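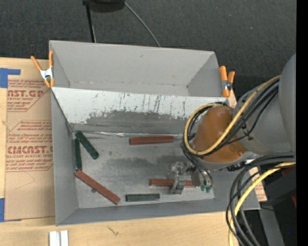

Clodagh Brophy asked whether the light-up wand really needs going over again when it passed in July, and my answer is yes, because in July it hadn't been dropped down the steps at Brurndale by an over-excited ten-year-old. So I've done the whole prop box again. Comments are mine unless I've put a name by them.

## Prop check, 2023-09-16

Ticks mean I'm happy for it to go out to the Brurndale fan day. No tick means it stays on my shelf till it's sorted.

### Wand (the Drirnov build, version two)

- [x] Battery cap screws down fully and can't be turned with a fingernail
- [x] No sharp edge where the brass collar meets the handle
- [ ] Switch clicks both ways
- [x] LED doesn't get hot after ten minutes on

The switch sticks in the "on" position if you push it at an angle. I've had it apart twice now and I think it's a blob of my own glue (sorry, Drirnov purists). Daniyal Bugti reckons a dab of silicone grease would cure it, but I'd sooner swap the switch, I've got a bag of them. The cap is much better than the old one, which Mal-soon's little boy had off in seconds. Button cells and small children, no thank you!

### Helmet

- [x] Visor hinge pins flush
- [x] Padding glued all round, nothing lifting
- [x] Wearer can get it off one-handed
- [ ] Paint fully cured inside the brim

Still smells of paint. I used 3000 grit on the outside for the final polish and it's come up gorgeous, I keep going back to look at it, but the inside of the brim feels a bit tacky and I don't want it on anyone's forehead yet. Give it another week. Weight is 316 grams without the crest, so lighter than the last one, and you can wear it through a whole panel without getting a stiff neck.

### Gauntlets, pair

- [x] Finger joints don't pinch
- [x] Elastic sound at both wrists
- [x] Left and right marked inside

I closed every joint on the soft bit of my own hand, slowly, swearing a little. The one that used to nip is fine now it's been filed. Yaowalak Meesuk relined both of them with an old fleece and they're lovely, almost too warm. She wants it noted that the elastic is from the cheap roll and won't last past Christmas. Noted!

### Oteo lantern

- [x] Plug-in charger works and has its own label
- [x] Cable not frayed at the base
- [ ] Handle takes the weight when swung

It takes the weight when *held*. When swung, the left rivet moves. Not a lot, but I could see it, and once I'd seen it I could hear it too. It can go on the display table with a "please don't lift" card and I'll drill it out afterwards. Does anyone have the longer rivets? Dong-geon, was it you who borrowed the tin?

### Foam sword and the Ban staff

- [x] Sword tip soft, core not poking through
- [x] Staff splits in two for the car
- [x] Both under the length limit

The Ban staff is 174 cm joined up, and the event rules say nothing over 180, so we're in. I'd forgotten how nice the carving is near the top. The sword has a split in the foam along one side, only skin deep, and I've run contact adhesive down it and bound it while it sets. Photos with kids only, no whacking.

### Packing

- [ ] Spare button cells in the screw-top tub, tub in my bag and *not* in the prop box
- [x] Super glue, in date
- [ ] Signs printed

Table 31 again, same as last time, next to the door, so bring a jumper. Mal-soon Oh has the cloth. If you borrow anything off the table for a photo, please put it back where it was, and tell me if something comes loose even if you think it's tiny.

Switch and rivets are the next jobs. I'll tick them off on this same sheet when they're done.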